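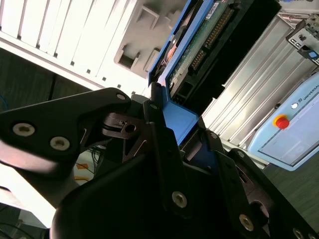
Nallulov forum > Cells and fixtures > Caddy pull, grip slipping on the tab

tarn_op
Desktop teardown cell, UR arm, two-finger linkage gripper with the wrist camera. The job is pulling drives out by the blue caddy. Since January the fingers have crept along the plastic on the pull. Grip force is at 60 per cent. Counter reads 1,683 cycles since the last strip-down. Pads or linkage?

Climex
Linkage. Check the pivots for play before you touch the program. At that count ours had sideways movement you could feel by hand.

Mathew
Disagree. Blue caddies flex. More force bows the plastic and the pads ride up it. Drop the force and slow the retract to 200 mm/s or less.

tarn_op
Pivots checked, power off. Slight play on the left, none on the right. Second position for comparison:
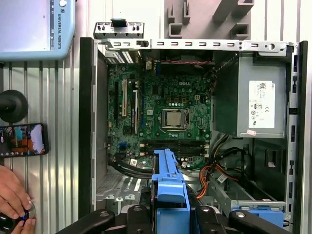 Gripper on the blue part, Dell case open on the ribbed bed.

Climex
Slight play is still play. Nip up the finger screws and re-teach the approach.

Sirnero
Re-teach last. If the case shifts on the bed, your waypoint is wrong whatever the fingers are doing. We put 2 stops on ours – the error went from roughly a pad width to nothing.

Mathew
Stops, agreed. Still wouldn't tighten a linkage to cure a flexing caddy.

tarn_op
Stops first, then force, then screws. Will log each separately.

Comments (3)

guest: What pads are you running?

tarn_op: Standard rubber, flat.

guest: Try grooved. Flat ones glaze over and wiping them only helps for a shift.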